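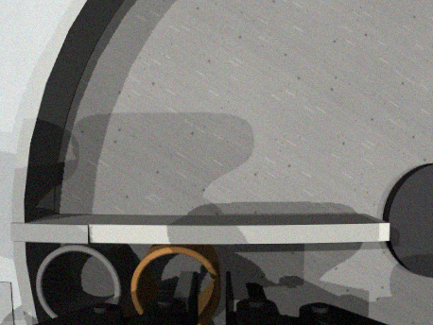
Every few months somebody asks me which gripper is the best, and I always give the same boring answer: test them in simulation first, and let the camera look at a bad light.

At Drarnlow we compared two parallel grippers this winter, the Proltus and the Lomeo. On paper the Lomeo wins. It closes faster and costs less. We ran 2163 simulated grasps with each one, and with flat, even light the results were almost the same. Then I turned on strong lights with hard shadows, and the controller using the Lomeo lost 70 more grasps than the other.

I think the reason is simple. Its housing is wide, so it throws a wide shadow on the work surface, and the vision model treats the edge of this shadow as the edge of an object. A catalog does not have a line for this.

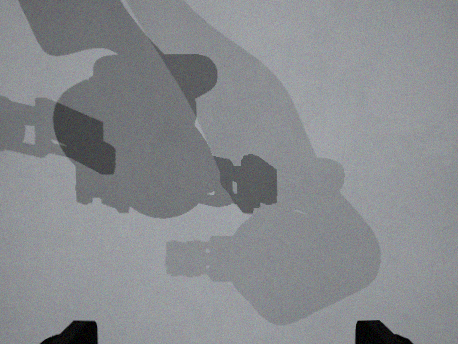
Simulated view toward the work surface, with the gripper open and the arm shadows overlapping.

Some colleagues tell me that shadows are a problem of the camera people. I do not agree. Whoever chooses the fingers also chooses what the camera must live with for the next eight years. I would pay more for a narrow gripper before I would pay for a second camera, and I would like the makers to publish a side profile drawing together with the grip force.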